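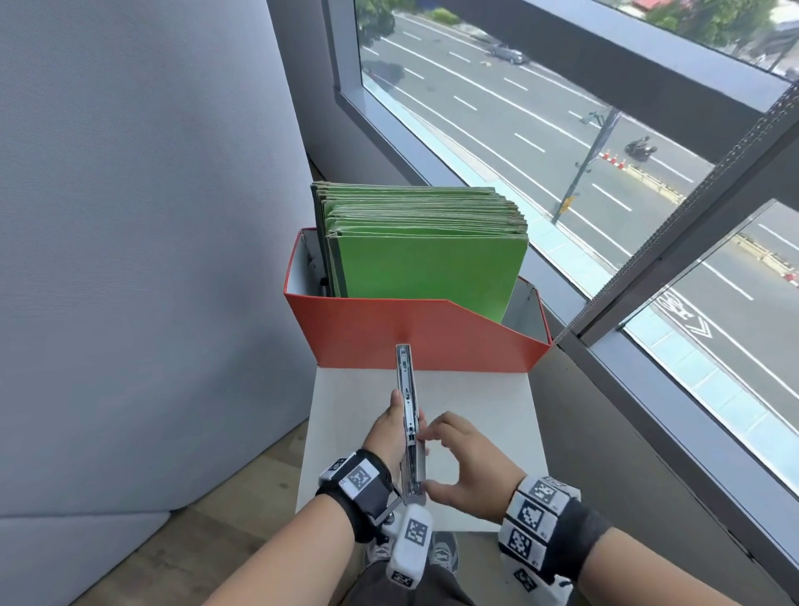

A metal stapler held on its end over a white tabletop.

I work in the back office of Hosteck, a company that rents tables and chairs for weddings, and I want to defend the stapler. I mean the printed page also, the folder, the drawer with a label. In our office these things are now spoken about like old relatives who should go soon to a home.

Last May we received a new system called Grovar. Every order goes into it, every change, every signature. I am not against it. When a customer calls at nine in the morning and wants 300 chairs in place of 214, I can find her order very fast, and I like this. But together with the system came a rule that we should print nothing. The rule was sent by email, and it had a picture of a tree.

In the country where I grew up, paper was the enemy. To change an address you needed six stamps, and the lady with the fourth stamp was at lunch. So I understand people who want to be free of it. My father kept every electricity bill of his life in shoe boxes, and when we emptied the apartment, my sister and I carried more than 934 of them down the stairs. We did not find one that we needed.

Still, I think we mix up two things. One is the paper that an office demands from you. The other is the paper that you make for yourself because you have to think. When I prepare a big wedding, I print the order, the map of the hall and the driver's sheet, and I staple them in the corner. Then I can lay it beside the telephone and write on it. I can fold back the first page. The driver can put it on the seat of the truck, and it does not ask him for a password.

On a screen I see one page well. Between two pages I forget. Maybe this is my age, or maybe it is that I read in my second language and need my finger under the line. A younger colleague told me to open two windows. I tried this for a month and I sent forks to the wrong hall on a Friday evening, with the guests already parking.

There is also the question of the end. A stapled order has a last page. When the chairs are back and counted, I write "done" on the front and put it in the drawer, and in my head it is also done. In Grovar an order turns from blue to gray, but it stays in the list, and people add comments to it for weeks. I have seen a comment about a missing tablecloth on an order so old that the couple already had a baby.

I do not ask that we go back to shoe boxes. Keep the system for the records, for the invoices, for finding things. Throw away the paper after one season, I will do it myself. But let the person who does the work decide what she wants to hold in her hand while she does it. It costs the company a few sheets and a box of staples, and the forks cost much more.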